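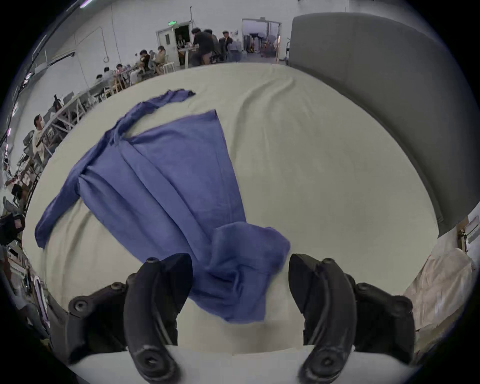
Sat 26 October

Fetinton opens free laundry-folding evenings for the whole neighborhood

Fetinton is throwing open its doors for Fold Night, a monthly get-together for anyone with a basket of clean clothes and nowhere good to start. The first one fills the upstairs rooms in November, and 100 places are free to book!

The idea came from Benjie Sison, who has taught folding at Fetinton for nine years and still loves a long-sleeved shirt best of all. "People fight with the sleeves," says Sison. "Lay it out on the bed, get the collar where you want it, smooth the creases down toward the hem – then bring the sleeves in. A bed is the best folding table you own."

Guests will work on made-up beds with plain, pale sheets, so a blue shirt or a dark robe is easy to see while you square it up. Zervas is lending the bed linen, and Teodoro Maglaya will run a side table on fitted sheets (bring your worst one).

Last year 627 people came to Fetinton's home classes, and folding had the longest waiting list by far. Bring up to nine items, washed and dried. Tea is on us, and children are welcome with an adult.

Places can be booked at the Fetinton front desk.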